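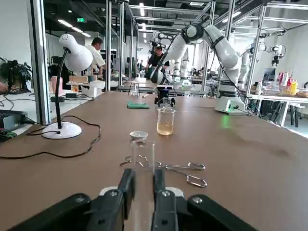

6 October 2025

Every house in Curlow that gets its water from the town gets a letter once a year saying what is in it. The houses outside the line get no letter. They have wells, and what comes out of a private well is considered the owner's business. I think the town should pay for one basic test a year for every household on a well, and I think the council should put it in the budget it votes on in December.

I have lived on a well for most of my adult life. The water at our place tastes fine and always has. For years I took that as proof that it was fine, which was foolish, as nitrate and arsenic have no taste at the levels that matter. When we did test, we did it for the sale of the back lot, and only then because the buyer's bank wanted it.

Most of my neighbors are in the same position. They tested when they bought and have not tested again. In the meantime the field across the road went from hay to corn, two new septic systems went in, and a drought dropped the water table. A result from before all that says very little about what is in the kitchen tap now.

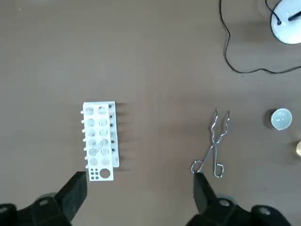

The usual argument against a town program is that people on wells pay no water bill and should cover their own costs. I have some sympathy for it. A well is expensive to drill and the pump will fail at the worst time of year, and we accepted those things when we bought. But we also pay the same property tax as everyone else, and part of it goes to a water plant we don't use. There are 728 households on wells in the township. At the price the lab in Clolholm quoted last year, a basic panel for each of them would cost less than resurfacing the library parking lot.

The other argument is that anyone who cares can already mail in a sample. That is true on paper. In practice you order the bottles, wait for them, fill them early in the morning, and drive them to Clolholm before noon so the bacteria sample doesn't get too old. For someone with an hourly job, it means giving up a morning's pay. Then the report comes back as a table of abbreviations with no word on what to do next.

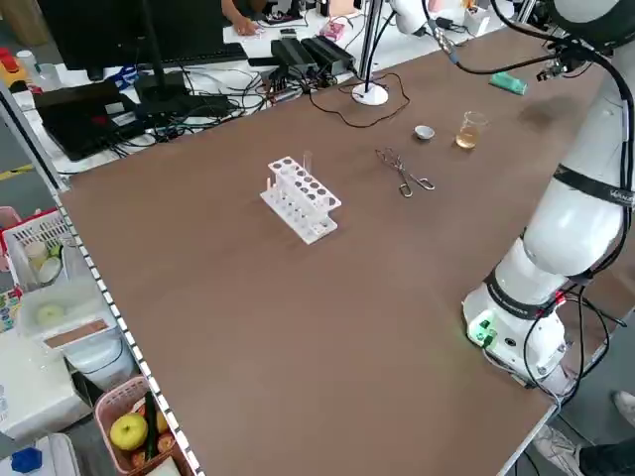 Hwa-young Oh wrote to me after my last column to say that a free test is no kindness to a person who can't afford the filter. If the number comes back high, she said, the owner knows about the problem, has to disclose it when selling, and is no closer to fixing it. She would sooner see the money go into a repair fund.

I take the point, and I would like to see a repair fund too. But a fund needs to know where the trouble is. Without tests, the money will go to whoever asks first, and those will be the people who had the time and cash to test. Bottled water for the baby is also a cheap step a family can take the same day, if they know they need to.
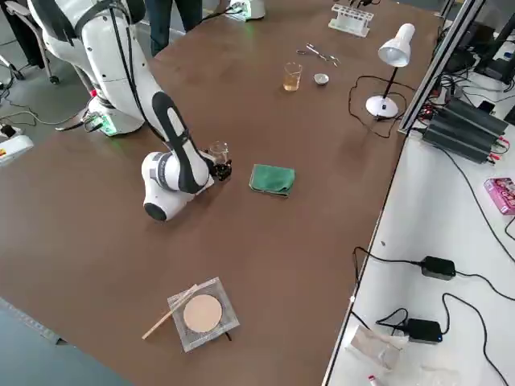

What would a program look like in a town this size? It would be two pickup days a year at the fire hall, with bottles handed out the week before and one truck going to the lab. The report would come with a single page in plain words, and a phone number that someone answers. Joo has done it this way for six years with one part-time employee.

I would keep the results private to the household, and publish only a map by section with the addresses left off. People will not hand over a bottle if they think the number will end up next to their name. Attila Sipos has asked for the item to be placed on the council agenda, and written comments can be left at the town office until the vote. Mine is already there.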